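Nabila Sembiring
21 October 2021

1/ I moved my coins off an exchange and into a hardware wallet last week. A few people asked how it went, so I'm writing it up in one place. None of this is advice on what to buy.

2/ Background: I'd kept everything on Trundier for two years. It worked fine. Then withdrawals were paused for 16 hours in the summer and I didn't enjoy that at all.

3/ I bought a Voster. Get one straight from the maker, never second-hand. If it arrives with a recovery phrase already filled in on the card, someone else has that phrase too. Send it back.

4/ Setup took me an evening. Most of that was the firmware update, which failed once on my old laptop and went through on the desktop. Different cable, same port type. No idea why.

5/ The recovery phrase is 24 words. Write it on paper, in order, by hand. Don't photograph it, don't put it in a notes app, don't email it to yourself. Sugeng Halim kept his in a draft email and lost the lot.

6/ Before sending any real money I wiped the device and restored it from the paper. I'd misread my own handwriting on one word. Glad I found that out with an empty wallet.

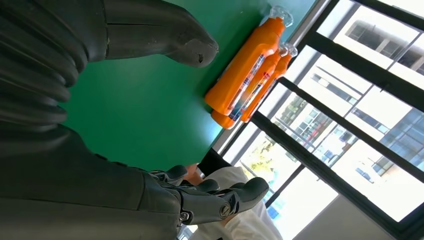

7/ Then a test withdrawal. I sent £34 worth first and waited for it to show up. Check the address on the device's own screen, and check all of it. Malware that swaps the address often picks one with the same first and last few characters.

8/ Fees. Trundier charges a flat withdrawal fee per coin, whatever the amount. On a £100 withdrawal it stings a bit. I did one test and then one big transfer for each coin, so I paid it twice.

9/ Watch which network you choose. The exchange offered me three for the same token and the cheapest wasn't one my wallet software supports. Wahyudi Liew picked the wrong one in December and spent weeks with support getting it back.

10/ Tax, for the UK people: moving coins between your own wallets isn't a disposal, but keep the records anyway. I exported the full history from the exchange before I moved anything. 200 rows, mostly tiny buys.

11/ Things I haven't sorted yet: a metal backup for the phrase, and what happens if I'm run over. Ningsih Sopacua has left a sealed letter with her solicitor – I'm leaning towards the same.

12/ Zulkifli Pelupessy asked whether I'd added a passphrase on top. No. It's one more thing to forget, and forgetting it locks you out for good. I may change my mind if the amount grows.

13/ Still keeping a small balance on the exchange for the monthly buy. I'll move that across twice a year.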